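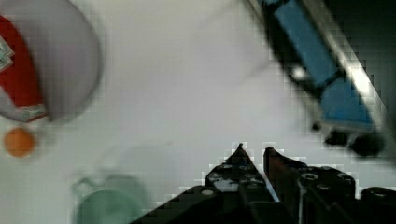 The Molent study is looking for cat owners in Selatness and the villages near it who are willing to comb their cat and write down what happens with the hairballs. We want to learn whether regular combing makes a difference for cats who bring up hair often, and at which time of the year it matters most. You do not need special equipment at home apart from the comb, which we give you. You need a place where the loose hair can be seen and gathered, and a smooth, pale tabletop like the one in the photo is very suitable, at least if your cat is dark. For a white cat, please put a dark towel on the table first.

The study is organised by the Bilyk veterinary practice. We are a small practice and we see many cats with this complaint, especially in spring. Owners ask us what they should do, and the advice we give comes mostly from our own experience. We would like to have something better to stand on. Last year we made a first attempt with our own clients, and they filled in 1046 diary pages for us. These pages were very useful, but almost all were about long-haired cats, so we could not say much about the others. This time short-haired cats are very welcome!

Who can take part

Your cat should be at least one year old and should live mostly indoors. A cat who goes out to a closed garden or a balcony is fine. The cat should be in normal health, and eat the same food during the whole study, as far as this is possible. If you have two or more cats, you can join with one of them only, and it should be a cat whose hairballs you can recognise as his or hers. We know this is difficult in some homes. If you are not sure, write to us anyway and we will discuss it.

We cannot accept cats who take medicine for the stomach or the thyroid, cats who are expecting kittens, and cats with wounds or sore places on the skin. If your cat strongly dislikes to be touched on the belly, this is not a problem. The belly is not part of the combing.

What we ask from you

The study starts in March and finishes in June. Every household is placed by lot in one of two groups. The first group combs the cat four times a week, five minutes each time. The second group continues as before, and gets the comb at the end. Both groups fill in one short diary page per day - it takes two or three minutes - and say if there was a hairball, if the cat ate well, and if anything unusual happened in the house, for example visitors or a new sofa.

In the combing group you put the loose hair in a paper envelope and write the date on it. We collect the envelopes once a month at the practice, or you can send them by post and we pay the stamps. The comb is a Wutska with rounded teeth, in the short or the long version according to the coat. Please use only this comb during the study, even if you have another one that you like more.

All cats come for a visit of half an hour at the beginning and again at the end. We weigh the cat, look at the skin and the mouth, and talk with you about the food. No blood is taken. If we find something that needs treatment, we tell you, and you are free to go with it to your own vet.

What you receive

Both visits are free, and you keep the comb. We cannot pay for your time, but after the study you will get a letter with the results for your own cat and a summary for all the cats together. You can stop at any moment and you do not have to explain why.

How to apply

We have place for 101 households, and 37 have already signed up. Application forms are at the reception desk of the Bilyk practice in Selatness, every working day until six in the evening. You can also ask for the form by telephone and we will post it. Please write on it the age of your cat, the type of coat, the name of the food, and how often you have seen a hairball in the last month. "Never" is also a good answer for us.

Applications are open until the end of February. You will hear from us in both cases, also if we cannot offer you a place. Owners who do not have a place now can ask to stay on the list for the autumn, when we hope to repeat the study with older cats.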